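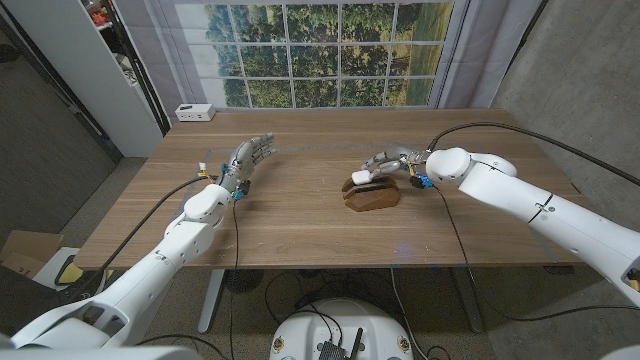 Cable rules for two-armed rigs: what do you all have written down?

Board: Safety and good practice
22 replies hidden, showing selected

benchmonkey_ilidio
Hi all. Ilídio Pacheco here, I look after the bench rigs at Veloso. I've been asked to turn our house rules into something a new starter can read in one sitting, and I'm stuck on cables. The old version says "keep cables tidy", and you can guess how much use that is when you've got leads coming off both wrists and over the front of a desk. What have you got in writing? Actual wording please, I'm happy to pinch it!

greycarpet
Ours, word for word: "No lead may cross the taped area while the arms are powered. Any lead hanging from a wrist must have enough slack for full reach and must not touch the floor where a person stands." We added the second bit in January after I put my foot through a loop and very nearly went over with a cup of tea in my hand.

Teresa Sampaio
I'd go further than greycarpet. Leads over the front edge of the desk shouldn't be allowed at all. Route them back along the forearm, clip at the elbow, done. If it dangles, it'll catch on something sooner or later.

greycarpet
Lovely in theory, Teresa, but clip it at the elbow and you've made a pinch point every time the elbow folds. We tried it. Went through 13 connectors before we gave up and let them hang.

Teresa Sampaio
Then your clips were too tight, or in the wrong place! I've got 82 pages of maintenance notes from Brirkoven and the elbow clips barely get a mention.

In-ho Cho
Can I drag this away from cables for a second? The bit I'd want a new starter to read first is about the hands. People are nicely wary of a big arm and then they'll stick their own fingers straight in next to a robot's because it looks like a hand and it's sitting still. Our rule is that an open hand counts as a live hand until the person at the stop button says "clear" out loud. A light on the casing tells you nothing about whether it's safe to touch, unless the manual for that hand says so in plain words and you've read it.
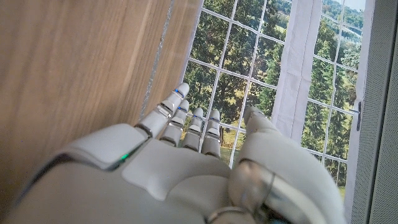
Open hand by the window, green light on the back. Treat as live.

benchmonkey_ilidio
Oh that's good, I'm having that. Do you say it for both hands or one at a time?

In-ho Cho
Both together. We used to do left and right separately and people heard "left clear" as "clear". One word, both arms, or you wait.

a_aguiar
Aníbal Aguiar, Mirkovier. I disagree a bit on the light. If you tell people to ignore indicators they stop looking at them, and then they miss the times it matters. We have a card by each rig with every light and what it means, and starters have to explain it back to me before they go near. Takes two minutes.

In-ho Cho
Fair, and I do like the card. I'd still want the spoken "clear" on top. Which colours have you got on yours?

a_aguiar
Depends on the hand, so I won't list them here or somebody will copy it for the wrong make. That's rule one on the card, by the way: the card belongs to this rig and doesn't travel.

pamell_americo
Américo Mota from Pamell. A few from our sheet that haven't come up yet:
Props go down in their holder before anyone leans in, never handed to or taken from the gripper.
Tape marks get redone when they fade. If you have to squint to find the edge, it's time.
Mains socket stays outside the tape.
Anything on the floor under the desk gets checked before the base moves, that includes chargers, vacuums, bags, your lunch.
We've logged 3,332 sessions on that sheet and the one people moan about is the tape. They still do it.

Teresa Sampaio
Agree with all of those except taking from the gripper. Sometimes handing over IS the task, so you need a version for that.

pamell_americo
True, we've a separate sheet for handovers, slower speed and a second person on the stop. I'll dig it out.

benchmonkey_ilidio
Brilliant, thanks everyone. Draft so far has the spoken clear, Aníbal's card, Américo's props and floor check, and greycarpet's wording on slack. I've left elbow clips as "see the lead for your rig" because I'm not getting between you two. Teresa, if you can post where exactly you put yours, I'll try it on one arm and come back with how it went.

Teresa Sampaio
Will measure up and post it tonight. One arm is cheating though, do both!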